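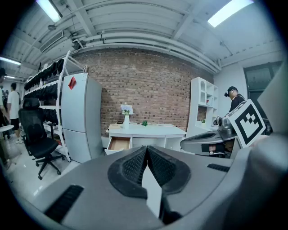 Handlebar grips wear out long before the rest of a touring bike does, and mine had reached the stage where the rubber turned sticky in warm weather and left black marks on my gloves. They had been on the bike for 18 months. I replaced them in June with a foam pair from Lundgren and have now ridden far enough to have an opinion. Surface pattern matters more than I used to think. A fine diamond pattern, like the one on the two black foam pads in the photo, gives many small edges facing several ways, so it resists both a twist and a straight pull. Ribs running round the bar stop the hand sliding off the end but do very little against rotation. My old grips were ribbed, and on rough descents my wrists did the work the pattern should have done.

Fitting took longer than expected. The old pair had been glued by a previous owner and had to be cut off lengthways with a blade, then the residue rubbed away with white spirit and 800 grit paper. Clean the bar again afterwards with plain alcohol. White spirit leaves a film, and a grip fitted over the film will creep.

The Lundgren pair has no clamp. They go on with a little alcohol inside and need a night to settle. I gave mine two nights and the left one still moved slightly on the first ride, up to Ellura and back by the canal. I took it off, wiped the bar again and refitted it. It has not moved since.

Comfort is good on tarmac. On the loose track past Lorville the foam takes out the fine buzz but does nothing for larger knocks, as you would expect at this thickness. Tyre pressure makes a far bigger difference there, and anyone changing grips to cure sore hands should try letting some air out first.

Rain is the weak point. Foam holds water, and after a wet morning the grips were still damp at teatime. The pattern keeps its bite when soaked — better than smooth rubber does — but they are cold to hold and I would not want them in winter. I have kept a rubber pair in the drawer for that.

Wear so far is slight. The edges of the diamonds have rounded under the heel of each palm and are still sharp elsewhere. I will look again at 2,000 miles. Next job is the rear brake cable, which drags at the second guide.

Posted 24 July 2025 by Waltville Wheels

Home Rides Workshop Archive Contact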